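The Nambiar Street Pantry will stop handing out single-use paper sacks in July and will ask visitors to carry their groceries home in reusable bags, the group said in a notice posted at its front door.

Families who don't have a bag will be given one on their first visit. The pantry has 1,000 insulated bags on hand, paid for with a grant from the Druver Fund, and expects to order more before winter. There is a limit of 2 per household.

Rajeshwari Rajan, who runs the pantry, said paper sacks had become one of its larger costs after food and rent. The pantry used 3,218 of them last year, many of them doubled up to hold cans and milk.

"We were buying bags so they could rip in the parking lot," Rajan said. "People were asking us for something stronger long before we had the money for it."

The change comes along with a second program, a household goods table, which will open the same week. It will offer bowls, baskets, cups, small lamps and other items for people setting up a kitchen or a bedroom. Everything on it will be free, and no proof of income is needed.
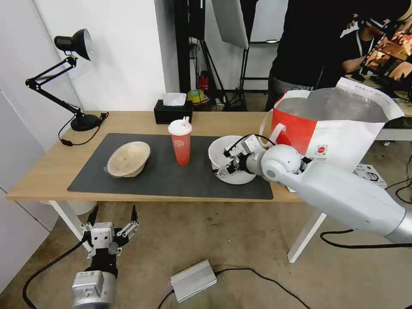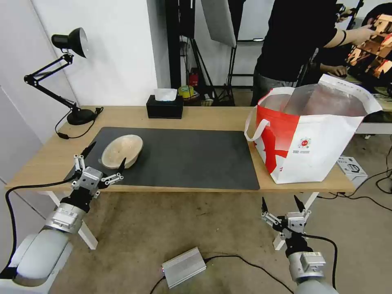
The pantry will take donations for the goods table every afternoon from 2 p.m. until closing, at the side entrance on Itus Lane. Items should be clean and free of chips or cracks. Small things are welcome, and bowls and baskets like the ones on the gray mat are the kind of donation Rajan said she would like to see more of. Large furniture, mattresses and car seats will not be accepted. Lamps need to have their cords attached, and they will be plugged in and checked before they go out.

Anyone dropping off a full box is asked to leave the box too. The pantry reuses them for canned goods.

The insulated bags are meant mainly for cold food. Under the current setup, frozen meat and dairy go into the same sack as everything else, and Rajan said visitors who ride the Nasum bus line can have a trip of 60 minutes or more before they reach a freezer. The lined bags should help on that ride, though she still recommends picking up frozen items last.

Visitors may also bring any bag of their own, including backpacks and rolling carts. Bags can be left at the front desk while people shop.

Paper sacks will not disappear right away. The pantry plans to use up the cases it has left, and will keep a small supply after that for emergency pickups and for home deliveries, where drivers don't usually get a bag back.

Worn or torn insulated bags can be traded in at the desk. Rajan asked that people wipe them out with soap and water between visits - the lining shouldn't go in a washing machine.

Pantry hours and the list of foods available each week are not changing. Questions about the goods table or bulk donations can be left at the front desk.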